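Chapter 3
Timing and the Order of Play

Most arguments at a card table are about when something happens. Two players agree on what each card does and still reach different results, because each has put the effects in a different order. This chapter covers the order in which effects are settled and the words on a card that tell you which kind of effect you are reading.

We will use the card game Bromby for most of the examples. Its rulebook lists 426 cards in the base set, but only 11 of them break the general timing rules, and those are left for the end of the chapter.

An effect in Bromby has up to two parts. The cost is whatever you pay to use it, such as discarding a card. The result is what you get. The cost is paid at once, before your opponent may answer. If the opponent then cancels the result, the cost is still gone.

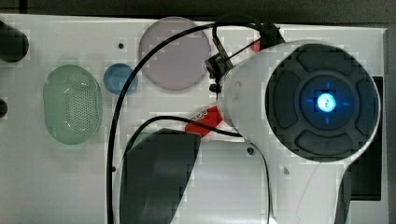
Suppose Irena plays Kettle, which reads "Discard one card: draw two cards." She discards. Her opponent, Leanne, answers with a card that cancels a draw. Irena draws nothing, and her discard stays in the pile. New players often ask for the card back — the rules do not allow it.

Answers are settled last in, first out. If Irena had answered Leanne's card with one of her own, Irena's answer would be settled first, then Leanne's, then Kettle.

The word "may" also matters. An effect with "may" can be skipped by its owner. An effect without it must be carried out as far as possible, even when it hurts the player who controls it.

Terms to know: cost, result, answer, forced effect

3.1 Costs and Results

A cost is always written before the colon. Text after the colon is the result, even when it asks you to give something up.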